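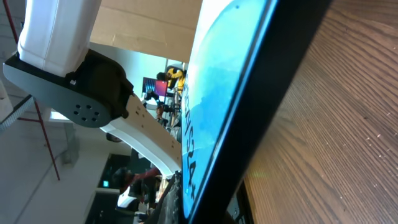
Ticket 729: wrist camera view tilted, arm stops near monitor
Cell: Movolholm bench 2
Opened by: Zinhle Visser
Assigned to: Hendrik Potgieter
Priority: 4

Reported
Wrist camera view sits at a steep sideways angle at the bench pose. Arm goes to protective stop on the approach to the wooden table. No fault on the gripper. Restart does not clear it.

Log, Potgieter
14:10 Joint log pulled. Stop is raised by the wrist joint, position deviation. Same code on every attempt.
14:25 Compared the taught bench pose with the backup. Wrist value differs. Backup predates the February camera remount.
14:40 Monitor stands close to the wrist at this pose, blue screen toward the camera. Keep speed at 10 percent until it is moved.

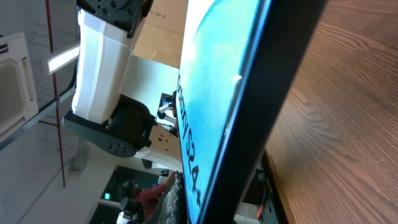 Next steps
1. Cele to move the monitor off the approach path.
2. Re-teach bench pose, save under a new name. Do not overwrite the backup.
3. Check flange bolts on the wrist joint against the torque sheet.
4. Rerun hand-eye calibration, attach result here.

Status: open, waiting on step 1. Visser to be told before the cell goes back to full speed.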